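Notas del ponente: puesta a punto y mantenimiento de la célula Otik
Jornada interna de mantenimiento, sede Alau. Miércoles 31 de julio
Ponente: Gitau Shemweta

Apertura (no proyectar)
Saludar en nombre de la Unidad de Mantenimiento. Recordar que la intervención se limita a la célula Otik, de dos brazos, destinada al plegado de cartón. La célula Muli se tratará en la sesión de noviembre, por lo que las consultas sobre ella deberán remitirse por escrito.

Punto 1. Fijación de las bases
Ambas bases van montadas sobre el raíl frontal de aluminio. Toda revisión comienza por ellas. Si una base ha cedido, cualquier ajuste posterior de las muñecas carece de validez y habrá que repetirlo. Insistir en que el apriete se comprueba con los brazos en reposo y sin tensión, y que se anota en el parte aunque no se haya corregido nada.

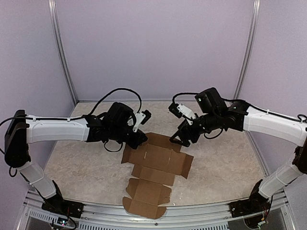
El registro de fijación se cumplimenta por duplicado: una copia permanece en la célula y la otra se entrega a la oficina técnica de Jalon. En el último periodo faltaban 13 partes. Solicitar a los responsables de turno que regularicen la situación.

Punto 2. Cableado
El intervalo de inspección establecido es de 3.000 ciclos o 36 días, lo que antes se cumpla. Se revisará el cable en todo su recorrido, con especial atención a los codos y a la entrada de las cámaras de muñeca. El bucle debe conservar holgura suficiente para el giro completo. No se admiten bridas apretadas sobre la articulación. Las placas electrónicas situadas junto a las bases se limpian en seco y siempre sin alimentación.

Pausa breve para preguntas.
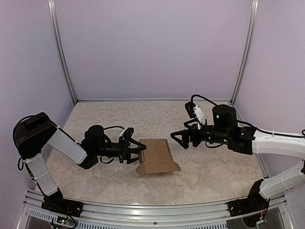
Punto 3. Alineación de las pinzas
La alineación se verifica después de cualquier cambio de dedos y al término de cada revisión de cableado. Se ejecuta primero el brazo izquierdo y, una vez validado, el derecho. La posición de referencia para el izquierdo es la que se muestra en pantalla, con los dedos abiertos y orientados hacia el borde izquierdo de la caja. Desde esa posición se medirá la altura respecto a la superficie de trabajo, con una tolerancia de 2 mm. Si se rebasa, no se compensará por programa: se volverá al punto 1.

Punto 4. Devolución al servicio
Corresponde al técnico que firma el parte. Se realizará un ciclo a velocidad reducida con una plancha de cartón nueva, sin reutilizar las ya plegadas. Retirar el aviso de bloqueo únicamente tras la firma.

Turno de preguntas. Quien necesite la hoja de revisión actualizada puede solicitarla a la Unidad de Mantenimiento al finalizar la sesión.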